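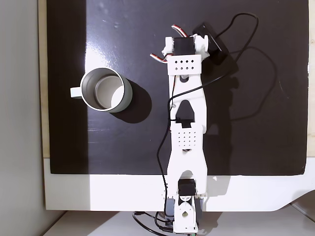

Urkine wants to know why anyone would put a gloss black board under a hot drink when every dust speck and water spot shows on it. Matt would hide more, she writes, and it would not throw the window back at you all morning.

Fair points, both of them. I had the same doubts in March, when I was choosing a surface for mugs to stand on, and I bought gloss anyway for one reason: it wipes down in a single pass. Matt boards have a slight texture. Tea dries in the texture and has to be worked out with a damp cloth and a bit of washing-up liquid. On gloss the same ring sits on top and lifts off.

The cost is that you see everything between wipes. Dust is visible by the afternoon, and fingerprints are visible at once if the light is low. If that bothers you, gloss is the wrong finish and no cleaning product will change it.

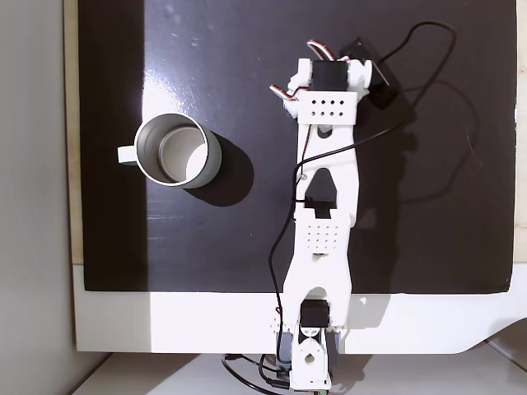

Cleaning method, as asked for by several people. Dry microfibre first, to take the dust off. If you go in wet you drag the grit about and the fine scratches come from that. Then a second cloth, wrung out hard, with plain warm water. Then dry again straight away, working in one direction. Spray polish leaves a film that smears under the next mug, so I have stopped using it. I keep 2 cloths for the board and wash them without softener.

Scratches. I have a few hairlines after 11 months. They show only when the light comes in flat across the surface. Most came from one stoneware mug with an unglazed foot ring, now retired to the shed. Run a fingertip round the base of anything before it goes on the board. If it feels like fine sandpaper, use a coaster.

Steel mugs have been much kinder. A smooth steel base slides without marking, provided there is no grit under it, and the double-walled sort passes very little heat downwards. A single-walled mug filled from the kettle is another matter. I would not leave one standing on any lacquered board without something underneath.

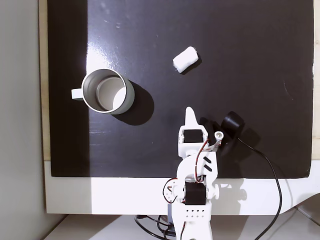

Weight is the other thing people ask about. A steel mug of the usual size came out at 257 g empty on my kitchen scales, handle included. Full, it is stable enough. Nearly empty, it can be nudged along a gloss surface by a sleeve, and it will go further than you expect. A thin silicone ring on the base cures this. Hollen sells them in packs, though the ones I have are unbranded and fit well enough once stretched.

Handles I turn to the left, away from the side I write on. It is a small habit, and it has cut the spills down.
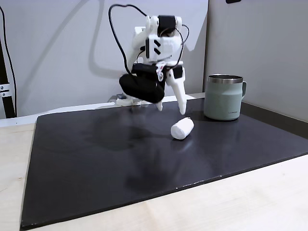

Ambros Ortner
Writer and editor of this blog

Two corrections to the earlier post on boards. I gave the Zelta panel as lacquered on both faces; it is lacquered on the top only, and the back should be kept dry. I also said the edges needed no sealing. They do, if the board is going anywhere near a sink. A thin coat of clear varnish on the cut edge, left overnight, is sufficient.

The comparison with the Egger sample will have to wait until I have a piece big enough to stand a mug on.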